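Hand-held demonstration (robotics)

Hand-held demonstration is a way of showing a robot a task in which a person does the work using a gripper held in the hand, fitted with a camera. The recordings are later used to train a robot arm. It is usually set against remote control, where the person steers a real arm from a distance, and against guiding the arm by hand.

Claims and criticism

Supporters say the method is cheap and quick, and that it can be used in ordinary homes. The evidence is thinner than the sales material suggests. Fenex, a supplier based in Mestville, reported a success rate of 98 per cent after training on 1,800 recordings, but the trials used the same table and the same objects throughout. When the Fetstead group repeated the work in 17 kitchens, the rate fell to 34 per cent. Fenex has disputed the comparison.

Soft packaging is a known weak point. Wrappers and bags change shape when gripped, and a person makes small corrections that the recording may not explain. The Nikolaidis review also noted that a human wrist can reach angles many arms cannot. 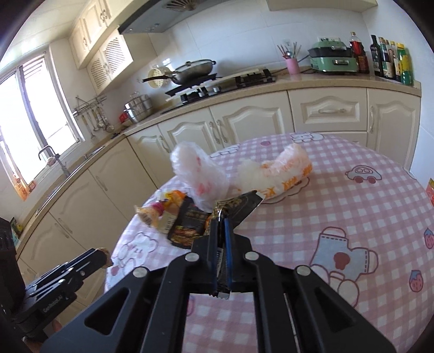 Two hand-held grippers in use at a kitchen table, one of them holding a food packet.

Whether larger collections would close the gap is unclear. No supplier has yet published its failed trials in full.

See also: Remote operation; Imitation learning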